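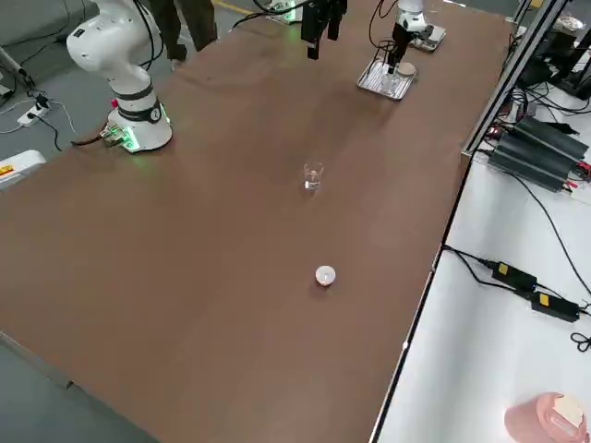
Unit 4. Preparing the yearly budget meeting of a parish

Notes for the course, Iwona Jakubowski

The draft budget should reach the members 17 days before the meeting, in paper form also. Many older members do not open attachments.

Put last year's figures beside the new ones. In the Munstead case the heating line rose by 177 dollars and it took half of the evening, as the old figure was missing from the sheet.

Keep restricted gifts on a separate page - the roof fund is not income for salaries.

Terms to know: pledge, restricted gift, reserve, quorum.

For next time: read the Hundoleck minutes and write down which votes were taken without a quorum.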